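Visit report: Barkico open day, June

Barkico makes small plastic storage for desks, bathrooms and kitchen drawers. Once a year it opens the building to shops that carry its goods and to anyone else who signs up in time. I went with Natalina Pagano, who buys for two stationery stores and wanted to see the new colors before ordering for the fall.

Parking is behind the building, past the loading dock. The front lot is for staff and they will send you around. Sign-in was at 8 and we were given a badge, a floor plan and a paper cup of coffee. The first group had 40 people in it, which was too many for the corridor on the molding side, so it was split before we had gone very far. Ivars Raudsepp took our half. He has run the molding shop for a long time and speaks quietly, and it is worth standing near the front.

The molding shop is the loud part. We were asked to stay on the painted walkway and to keep ear protection in until the second door. Ivars explained how a tool is changed over and how long the machine has to settle before they start keeping the parts. Anything made before that goes into a bin and is ground up again. He passed around some rejects, mostly short at the corners, and a couple with a sink mark opposite a rib. I would not have spotted the sink marks in a store. Natalina spotted all of them.

After that came the color room, which is small and warm. The gray used for rims and inserts is mixed there, and it has given them more trouble than the bright colors. Gerardo Dal Bello showed us chips from three batches side by side under the store lighting and then under daylight. Two of them matched in one light and came apart in the other. The tolerance is tighter this year after complaints about returns. White bodies are bought in as ready-colored pellets, so they only check those on arrival.

Packing was next. They were running the Prellavov drawer trays, 40 to a carton, nested with a paper sheet between each one. The paper replaced plastic film last year. The packers said it slides more and the stacks need to be squared up by hand before the lid goes on. Finished cartons wait in a cage until someone from quality has opened one per pallet.

The break was in the canteen: rolls, cheese, sliced tomato, very good apricot cake. Ottavio Mancuso from the sales office went from table to table with the new price list. Item 596, the tall bathroom caddy, has been dropped. A Gudier version is supposed to take its place but there was no sample to look at, and he could not say when there would be one. Natalina asked twice.

The last stop was the room where they look at desk organizers in use, away from the racks. It has gray carpet, dark curtains and a pale wood table with a grommet hole near the back edge. I liked this part more than I expected to. On a showroom shelf a divided box looks much like the one next to it, but on a bare tabletop you notice the proportions, how the sides taper toward the base and how wide the side compartments are compared with the middle one. 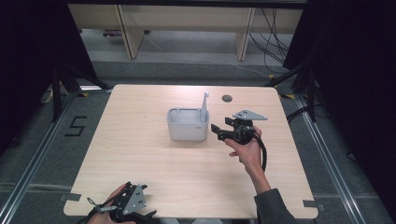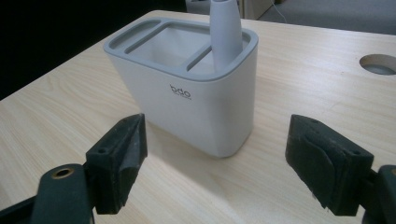
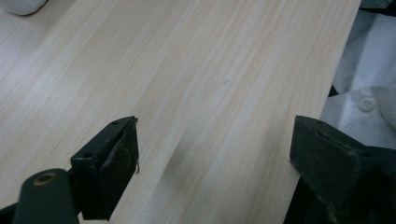
Natalina's view was that a narrow slot is good for a ruler, envelopes or a phone, and that customers ask for one more often than they ask for extra pen space. She also prefers a rim in a second color. A plain white box gets lost on a shelf of white boxes.

We ended at the factory shop, which is one long counter and some shelving by the exit. Prices are lower than in stores and seconds are lower again, sorted by fault. I bought two drawer trays with a scratch on the underside and a set of dividers. Cards were accepted, but the line for the card reader was much slower than the cash one.

A few notes for next year. Wear closed shoes or you will be turned back at the molding shop. Take the early tour, as the machines are stopped for cleaning after lunch. The bus from the station stops at Hanrahan, and from there it is a dull walk along the main road with no sidewalk on the factory side. Ginevra Marras handles the sign-ups and answers email the same day. Ask her for the trade group if you have a store, because that group gets the color room and the general one does not.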